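The Case for the Stiff Bag

Most advice on reusable bags concerns fabric weight and washing. Shape gets less attention, and shape decides how a bag packs. A limp cotton sack has to be held open with one hand for every item.

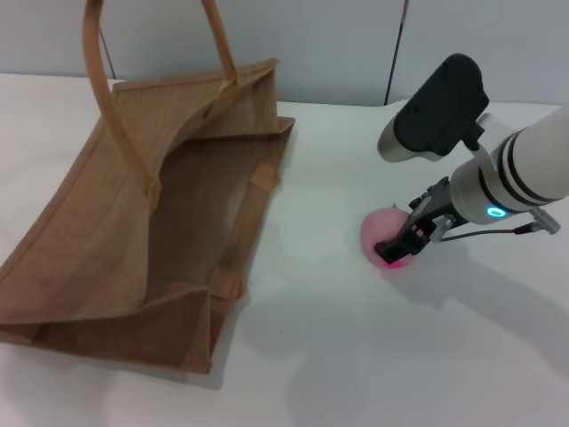 Jute behaves differently. The weave creases but keeps some of its form, so a tote laid on its side can be filled through the mouth, small things last. I have used one from Kelliren for 3 years, mostly at the Bremcombe market — it folds badly and takes up too much of the drawer. I would still buy it again before any cotton one.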